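Open day at Orevance, Stullstead site – notes on the two-arm bench

Last updated: 04/08/2018
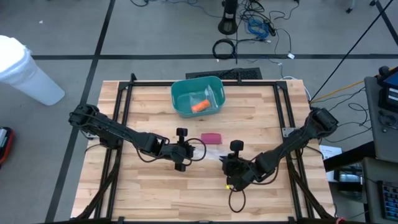

tprothero
Went to the Orevance open day in February and finally got round to typing this up. The bench demo was two arms on a black extrusion frame, one per side, working over a plank tabletop. The presenter, Costel Zupan, talked mainly about handover timing between grippers. Cycle limit on the servos was quoted as 1000 hours before inspection. I'd like to know under what load.

vlobo
Light load, I would guess. Those arms are all servo and bracket with the cables hanging outside. Loops below the wrist will snag sooner or later. Did they say anything about strain relief?

tprothero
Someone asked. Answer was that external routing makes a servo swap quick – 2 screws and a connector. No figure for cable life.

seixas_e
Disagree with Vasco on the cables. We ran ours loose at Akosow for 200 sessions and never lost one. Tight cables fail at the connector.

vlobo
Depends on the travel. Yours barely rotated at the wrist.

seixas_e
Fair, they didn't rotate much. Still no failures.

gvilela
The part that interested me was thin clear plastic. Bags and film are bad for depth sensing and worse for grip. Tegwen, was there any force feedback at the fingers?

tprothero
Not on that unit. Costel said they infer it from motor current. I have doubts about that for film, the signal must be close to the friction in the gearbox.

gvilela
Same doubts. Hou tried current sensing on thin bags and went back to pads on the fingers.

seixas_e
Hou also had worse gearboxes.

tprothero
I've written to Costel for the current traces. Will post them if he sends any.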